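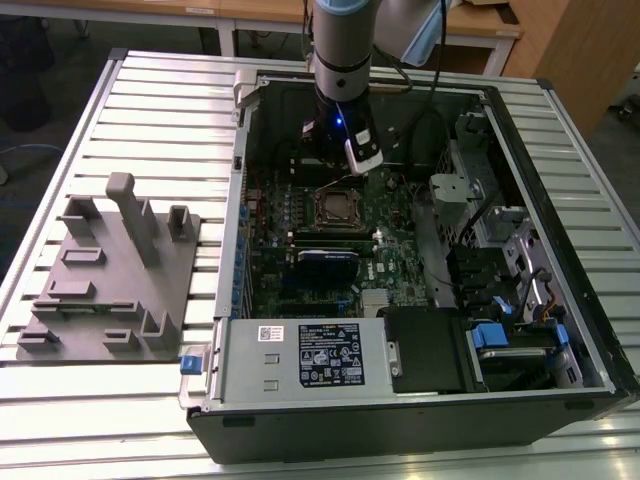 Tower on its side, cover off, CPU socket bare. The power supply is the long silver box along the bottom.

Swapping the Processor in an Old Office Tower
Posted March 2018

I love old office desktops. They're heavy, they're plain, and you can pick one up for next to nothing when a company clears out its back room. Mine came from Pilby, the surplus place out by the highway, and it was perfectly fine except that it was slooow. So I ordered a faster used chip to go in the same socket, and since a few of you asked how I do a processor swap, I've written the whole thing up.

If you've never opened a computer before, you can still do this! Set aside an afternoon and don't start it at ten at night like I did the first time.

What you'll need

A Phillips screwdriver (mine is from a little Grorkov kit, any decent one will do)
Thermal paste. I use Odera, the small tube
Isopropyl alcohol, the strongest your drugstore sells
Coffee filters or lint-free wipes
A can of compressed air
A small dish for screws
The new processor, still in its plastic shell

Before you buy the chip

Look up your exact board and find out which processors it takes. The socket has to match, but that's only part of it. The BIOS has to know about the chip too, and the cooler has to be able to handle the heat. Update the BIOS while the old processor is still in there and the machine still boots. I skipped that once and had to put everything back in, update, and take it all out again. Very annoying evening.

Also, back up your files. The swap itself doesn't touch the drive, but I do it any time I open a case. Mine took 173 minutes, mostly because I never delete photos.

Getting inside

Shut down, unplug the power cord and then everything else, and hold the power button in for a few seconds to drain whatever is left. Lay the tower down flat so the cover side faces up. Take the side panel off and put it somewhere you won't step on it (ask me how I know).

Now touch bare metal on the case. I do this every time I come back to the bench, and I don't do computer work in socks on carpet.

Take a minute to look around before you unplug anything. Snap a few pictures with your phone, especially of where the cables run. On this type of case, the blue clips down the side hold the expansion cards in, and the memory sits in a row near the processor. If a card is in your way, take it out now. If it isn't, leave it alone.

Taking off the cooler

Run the computer for five or ten minutes before you shut it down, so the old paste softens up a bit. Dried-out paste grips like glue. Unplug the fan from the board first, then loosen the cooler screws a couple of turns at a time, going corner to corner. Once they're all free, twist the cooler gently left and right and it should let go. Don't yank straight up! If it won't budge, twist some more.

If there's an air shroud on your cooler or fan, check how it's clipped before you pull on it. Old black plastic gets brittle and those tabs love to snap.

Lifting out the old chip

Push the socket lever down and a little outward, then let it come up slowly. Raise the metal frame. Hold the processor by its edges and lift it straight up, no tilting. I put the old one right into the shell the new one came in, and it goes in the drawer with all the others.

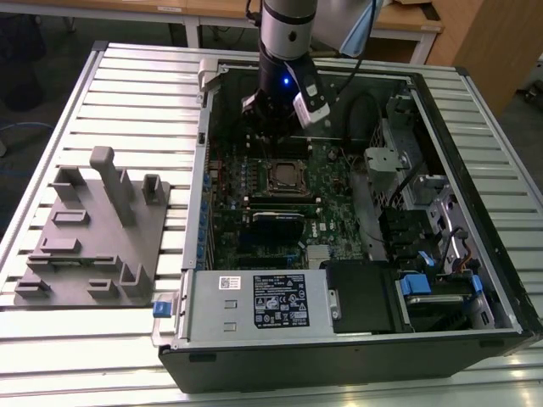 Memory slots just below the socket, drive cage over on the right. Keep any loose cables away from the socket while it's open.

This is the part where you go slow. If your socket is the kind with tiny spring pins inside, those pins bend if you so much as look at them wrong. Don't blow in it, don't wipe it, and don't leave it open while you go make a sandwich. If you want to use the compressed air, do the rest of the case with the socket closed up, in short bursts, holding the fan blades still with a finger.

Then clean the bottom of the cooler. A coffee filter with some alcohol takes the old paste right off, and a second clean one gets the gray film. Let it dry.

Putting in the new one

Find the little triangle on the corner of the chip and match it with the mark on the socket. Check the notches on the sides too. Lower it straight in and let it drop into place by its own weight. No pushing. If it rocks, pick it up and try again. Close the frame, bring the lever down (it takes more force than you'd like, and it may creak a little) and hook it under the tab.

For the paste, I put one blob the size of a small pea in the middle. People on the Brudora forum have a thread on this that was 449 posts long last time I looked, with pea people and line people and spreaders, and I'm staying with the pea.

Set the cooler straight down on top and tighten it corner to corner again, a few turns each, until the screws stop. Plug the fan back into the same header. I've forgotten it more than once.

First start

Leave the side off, plug in just power, monitor and keyboard, and turn it on. Watch that the fan spins. The first boot can take longer than usual. Go into the BIOS and make sure it shows the new processor, then look at the temperature for a few minutes. If it keeps climbing, shut down and reseat the cooler.

No picture on the screen? Reseat the memory first. It's easy to bump a stick loose when you're wrestling with a cooler. After that, check the power plugs on the board.

My last swap went from painful to 3,402 on the benchmark I use, and the kids' games finally load before they wander off. Next month I want to do the drive, so if you've got a favorite SSD bracket for these cases, leave it in the comments.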